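11 October 2010

Visa paperwork, day three. Cleswood Chorus has been invited to sing at the Irnness convention in February, and I agreed in a weak moment to handle entry requirements for the overseas half of the group. Notes follow so I do not have to work it out twice.

Passports

Checked all copies received so far. Rhun Rosser's expires five weeks after the return flight. The airline wants six months of validity remaining, so he has to renew now. Told him by phone. He asked whether the old number could go on the group form in the meantime. It can't. The form rejects amendments once it has been submitted, and a mismatch at the desk would hold up everyone listed on the same sheet.

Conall Nic Aodha's copy was unreadable along the bottom two lines. Asked for a new scan at a higher setting. He sent the same file again under a different name. Asked again.

Name format is still a nuisance. The form has one box for family name and truncates at the space, so Conall comes out as "Nic." Wrote to the convention office to ask whether to close up the space or use a hyphen. No reply yet. I have left his row blank and will not guess.

Letter of invitation

Second draft came back from Meinir Gittins at 4:40. She had corrected the venue address and taken out the word "perform" in two places. I put it back in one. The letter has to state what we will be doing there, and we are singing in the contest and in the Saturday show, for which tickets are sold. If an officer asks and the letter says "attend," there is a problem. The letter should also say plainly that we are not paid, that the group covers its own travel, and that the contest carries no cash prize. All three points are now in paragraph two.

Still missing from the letter: dates of arrival and departure, name of the hotel, and a signature in ink. Meinir says a scanned signature was accepted last time. I would like to see that in writing.

Fees

Application fee is 87 per person, not refundable if refused. With 18 applicants the total is more than the travel account holds, so each person pays their own and claims later. Jalen Pruitt objected to this and wants the group to pay up front. I sent him the balance. He has not answered, which I take as agreement for now.

The courier charge is separate. Flat 200 for the batch if everything goes in one envelope.
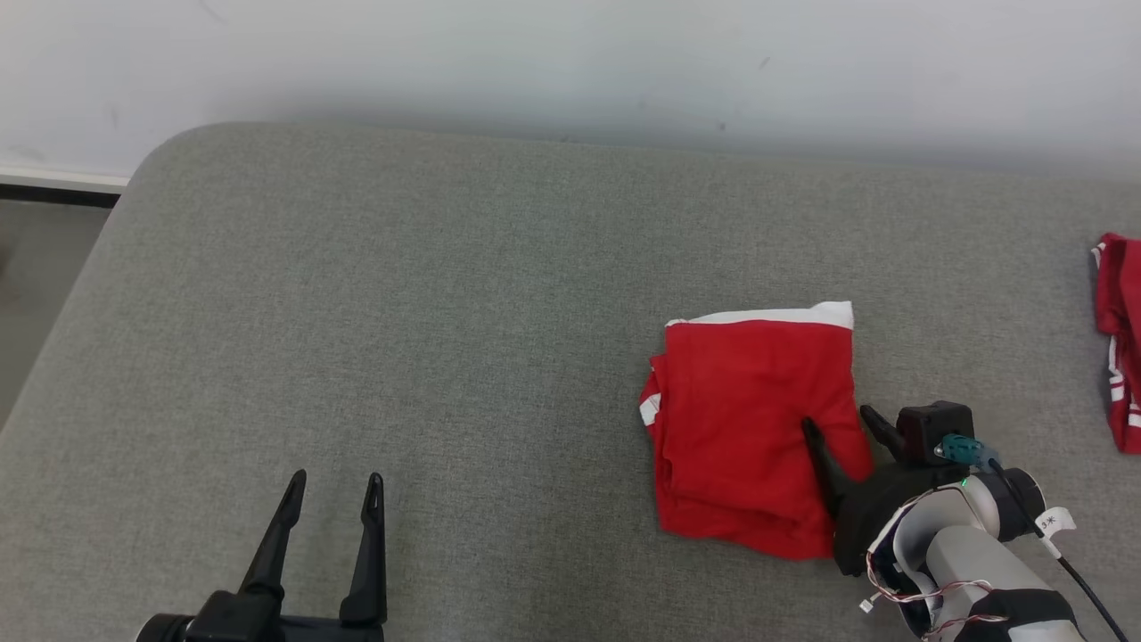
Music

Sheet music is a separate question and I should have started on it sooner. We are taking printed copies of the Lloyd arrangement of the ballad, and the purchase receipt covers fewer copies than we have singers. Either we buy the remainder or people learn it off the page before we go. Gwawr Harries is writing to the publisher. She also raised the recording clause in the convention rules, which lets the host sell discs of the contest. We need permission from the arranger for that as well as the publisher. I had read the clause as covering the host's side only. Read it again tonight and she is right.

The Norato piece is out of copyright but the arrangement is not. Same procedure.

Outstanding

Rhun: renewal receipt.
Conall: legible scan.
Meinir: hotel, dates, ink signature.
Gwawr: publisher and arranger, both songs.
Me: call the convention office about the name box, then the consulate, which takes calls only from 9 to noon. Appointment slots for the group are released 5 at a time, so several sessions will be needed and I want them in the same week.

Rehearsal tonight was short. Baritones flat in the tag again. Pitched it a half step up and it held until the last chord.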